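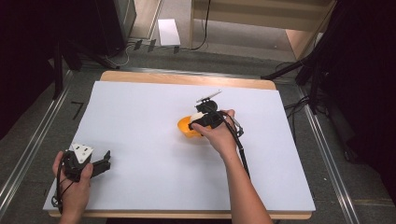 4. Setting up your first incident file

Welcome to the fun part! Panholm is installed, your desk has a login, and you're ready to start collecting witness footage and messages from reporters in the field. Take it slowly the first time and you'll fly through it after that.

1. Open Panholm and choose New Incident. Give the file a plain working name with a place and a month, such as "Brenasbridge April". Leave victims' and sources' names out of the title, as everyone on the desk can read it.

2. Under Intake, switch on Keep Original. Every clip is then stored untouched, and your editors work on a copy (we love this feature, and your legal team will too).

3. Set the preview width to 800. On a slow connection, 300 is plenty for sorting.
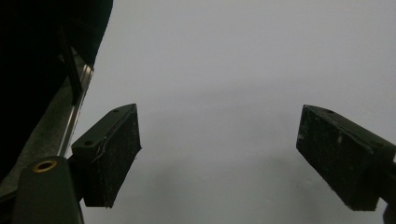
Black gripper fingers, open, over a pale grey surface

4. Turn on Blur First. New clips arrive blurred and silent, and stay that way until somebody chooses to view them. You can change the blur strength from 1 to 9; we like 6.

CAUTION: Blur First doesn't carry over to exported files. Check each export before you send it to another newsroom.

5. Add your reporters under People. Each one gets a code word in place of a name. Keep the list that matches the two on paper, away from the desk.

6. Press Test Message. Your reporter's phone should show a grey tick. If it doesn't, ask them to close the app, open it again and resend.

Note: Field phones running the older Hedegaard app can send text and stills, but no video.
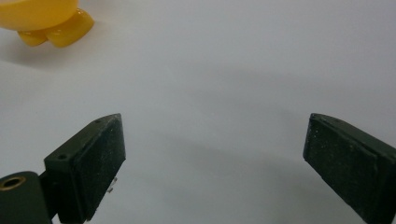 Yellow plastic object and dark green gripper fingers on a white tabletop

7. Choose Save and Lock. Your file is live, well done! To hand it over at the end of a shift, go to Desk, then Pass To, and pick the next editor.

Stuck on the code words? Hemi Dunstan wrote a terrific walk-through, in the Help menu under Sources.

Section last revised 2025-01-28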